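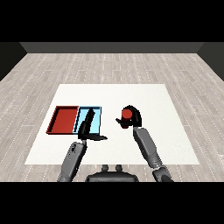 Simulation view from Kulell: the right gripper holds a small red cylinder, with the red and light blue trays on the left of the mat.

Kocabaş, November 28, 2021 – Narthorpe has released Kulell, a software package with which a person can show a task to a two-armed humanoid robot by remote control. The operator moves two hand controllers, and the arms of the simulated robot follow. Each demonstration is saved and can be used later for training.

The first release contains 2255 demonstrations, made by 8 operators in the Kocabaş office. All of them are tabletop tasks, for example picking up a small object and putting it in a tray of the correct color. Operators worked in sessions of two hours and could delete any attempt they were not satisfied with.

Kulell was developed together with Sirkalov, which supplied the hand controllers and the program that connects them to the robot model. The two companies have worked on it for three years. A new operator needs one morning of practice before recording – the most difficult part is usually to judge the depth on a flat screen.

The package runs on an ordinary office computer with a graphics card. Universities can use it without charge for teaching and research. Companies can ask Narthorpe for a trial license of 3 months.

In January, Narthorpe will add a second set of tasks, in which an object is passed from one hand to the other. Registered users will receive it as a normal update.

Press contact: Narthorpe, Communications Office, Kocabaş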